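6 min read

Home | Articles | Authors | Archive

3.2 Objects and table

For the sorting task we selected plain cubes, because a cube has no front side and the person who prepares the table does not need to think how to turn it. The colors were kept pale. In an earlier test by Calloway and Fikre, strong colors made strong reflections on the white tabletop, and the border of the object became difficult to judge.

Each trial used one pink cube and one light blue cube of similar size, with matte faces. No other loose object was allowed on the table. The blue cube was always the one to be moved, and the pink cube stayed as the neighbor. We ran 100 trials with this pair. Figure 4 shows the two cubes during a trial, with the blue one held just above the surface.

Figure 4. The pink cube on the white table and the light blue cube held just above it.

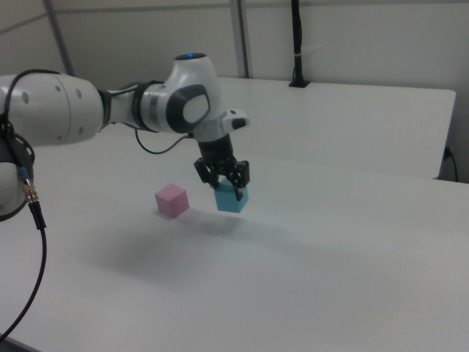 3.3 Order of the trials

The order was drawn by Strickland before the first trial.

Last updated: April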